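Ticket 1877
Product: Orkorach Teleop, leader/follower package
Site: Motaung, Carnavberg workshop
Category: Demonstration recording
Status: Pending customer confirmation
Priority: Normal

Summary
Follower arm presses down at the start of each recorded demonstration. Error 808 on some takes.

Customer, 9:12 am
We are recording pushing demonstrations by remote control. The operator holds the leader handle and the follower has a plain rod on the end, no fingers. The task is to push a named block next to another one. Free driving works fine. When the operator presses the foot pedal to start a recording, the rod drops a little before it begins to follow. If it was near the table when the pedal went down, it touches the wood and we sometimes get 808. The take is then marked bad and we have to start over.

It began after we moved from the old control box to the Zumudico one in November. Same arm, same rod, same operators.

Support, 9:40 am
808 is a contact force limit on the follower. It stops the take and keeps the file. Please send:
- the session log from a take that failed
- the log from a take that dropped but did not fail
- the tool settings page from the new box
- whether the drop is always straight down

Customer, 10:25 am
Logs uploaded. The drop is straight down every time we have looked. It does not depend on where the arm is over the table. Tool settings page is in the same folder. We copied the values over by hand from the old box.

Support, 11:15 am
Two things in the logs.

First, the tool weight is set to 525 g. Is that the weight of the rod you are using now, or of the gripper that came with the arm? If the weight is set too high, the arm should drift up when it goes into soft mode, so this would not explain the drop by itself. It should still be right before we change anything else.

Second, the leader and follower positions do not match at the moment the pedal goes down. The follower is higher than the leader asks for, and it closes the gap in one step.

Customer, 11:50 am
That was the gripper. We weighed the rod and its collar on the kitchen scale and put the new number in. The drop is a bit larger now, if anything. No change to 808.

Support, 1:05 pm
That fits with the second point. The wrong weight was hiding part of it. Please check Recording > Start Behavior. On a new Zumudico box this is set to "Snap to leader." Your old box had "Hold offset," going by the backup file you sent. With Snap, any height difference between the two arms is taken out as soon as recording starts. With Hold offset, the follower stays where it is and only copies movement from then on.

Steps:
1. Park both arms and release the pedal.
2. Set Start Behavior to Hold offset.
3. Set the control rate to 100 Hz on both sides. The follower log shows it was left on auto.
4. Restart the recording service. The setting is not read until the service restarts.
5. Press the pedal with the rod well clear of the table and watch for a drop.
6. Repeat closer to the table.

Please leave the force limit alone for now. Raising it will stop the error and you will have scratches in the board.

Customer, 2:30 pm
Missed step 4 the first time and saw no difference. After the restart the drop is gone with the rod high up. Close to the table also looks fine.

New question. Do we have to throw out the demonstrations recorded with the drop? Some of them are otherwise good.

Support, 2:55 pm
Not all of them. Takes that stopped on 808 should go. For the others, use Trim Start in the review tool and cut up to the point where the operator's first move begins. Check the height trace after trimming. If the rod is still on its way down at the first sample, trim further. Any take where the rod touched a block during the drop should also go, because the block may have moved before the operator did anything.

Customer, 3:20 pm
Understood. We will go through them in order. One operator also asked if the start height should be the same in each take.

Support, 3:35 pm
It does not need to be identical. Keep it clear of the tallest block and let it vary from there. Please run the low start test below and report back. I will keep the ticket open until then.
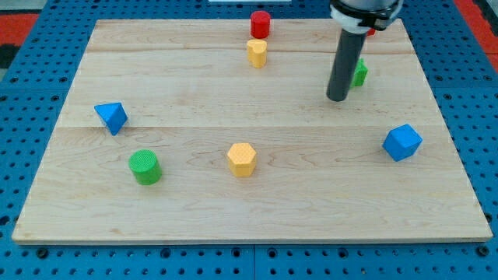 Low start test: use the slow speed setting and keep one hand near the stop button. Bring the rod to a low position with its rounded tip just above the board, leave the leader handle still, and press the pedal. The tip should stay at the same height. Then push the blue cube a short distance toward the yellow hexagon, release the pedal, and save the take. Do the same with the green cylinder from the left side of the board. Avoid starting with the rod over the green block at the back, where the rod and collar get in the way and a small drop is hard to see. If 808 comes back on any of these, upload that log with the height trace turned on and leave the settings as they are.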